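Home / Company / About Us

This site uses cookies to remember your cart and your shipping region. Accept | Settings

About Skevitz

Skevitz is a woodworking shop that makes edge-glued boards, shelves, countertops and small tabletops. We sell to kitchen fitters, furniture makers and people doing their own work at home. Everything is cut, glued and sanded in one building, a former feed store with a loading dock on the north side.

The company was started by Kerstin Albers, who had been foreman at a window factory and wanted to do something smaller. For the first few years she made shelving for shops and took whatever repair work came in. The countertops began when a customer asked for one to match a shelf. Farah Kusuma joined as a bookkeeper and moved over to running the shop floor. The two of them own the business together. Kerstin buys the lumber and does the estimates. Farah schedules the work and is the person you will usually get on the phone.

We employ 16 people, most of them in the shop and a few in the office and the delivery truck. New hires start at the sanding bench and learn the other stations as openings come up.

Where our lumber comes from

We buy mostly hardwood: maple, ash, birch and some walnut when the price is reasonable. Most of it comes kiln-dried through a yard called Skjelbred, which we have used since Kerstin's first winter in the trade. The rest comes from small mills within a day's drive. We check moisture when a load arrives and again before anything is glued. Lumber that reads too high goes back in the rack, and if that holds up your order, we will call you.

We don't sell reclaimed wood. We tried it for a season, and the old nails were hard on the blades and harder on the schedule.
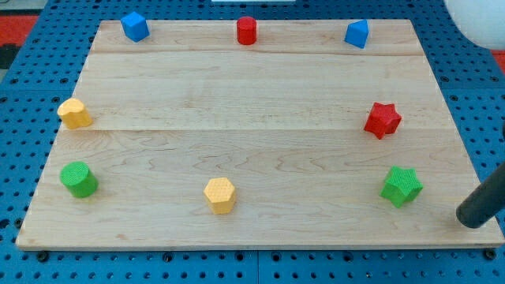

Edge gluing is most of what we do. Planks are ripped to width, jointed so the edges meet square, laid out dry, and then glued and clamped overnight. The laying out takes longer than people expect. Whoever is at the bench turns and swaps the planks until the grain sits well together, and only then picks up the glue brush. On a light wood you can find the joints if you look for them, like the faint seams in the pale board in the photo, but they shouldn't be the first thing you see. Swirling figure like that board has in its lower half is harder to match across a joint than straight grain. If you want a calm, even surface, put it in your order notes and we will pick straighter planks. If you like figure, put that down too.

Our product lines

Altoline is our countertop line. It is made to your drawing, with cutouts for sinks and cooktops done in the shop. Altoline tops are sold oiled or unfinished.

Floster is the line of ready-made shelves and small boards. These come in stock sizes and usually ship within the week. We make them in batches of 500, and when a size runs out it can be a while before it comes up again. The stock list is updated every morning.

We also glue up plain panels for other shops. The minimum order for trade panels is 575 dollars before freight. Trade accounts are opened by phone.

What we don't do

We don't build cabinets, and we don't install. We can give you a list of fitters who have worked with our tops before. They set their own prices and we take no fee from them.

We don't apply polyurethane or lacquer. The shop isn't vented for it. Unfinished pieces can go straight to a finisher if you give us the address.

Care and repairs

Wood moves with the seasons. A wide top will be a little wider in August than in January, so it has to be fastened in a way that lets it move. A sheet on fastening goes out with each Altoline order. Please read it before you drill.

Oiled tops need a fresh coat when water stops beading on them. Near a sink this may be a few times a year. Elsewhere it is less. We sell the oil we use, but any food-safe oil meant for wood will do.

If a glue joint opens, send us a picture and your order number. We re-glue our own joints at no charge for as long as you own the piece. You pay the freight to us and we pay it back. Burns, cuts and water rings can be sanded out, and we charge by the hour for that.

Visiting the shop

The front counter opens at 8 in the morning and closes at 4. You can look through the offcut bin without an appointment. To see the shop floor, call Farah first so she can plan around deliveries. Closed shoes are required past the yellow line. Twice a year, in April and again in the fall, we clear out seconds and odd lengths at the dock. Bring your own straps.

Sign up for our newsletter to hear about stock sizes and dock sales. You can unsubscribe at any time.

Page last updated: April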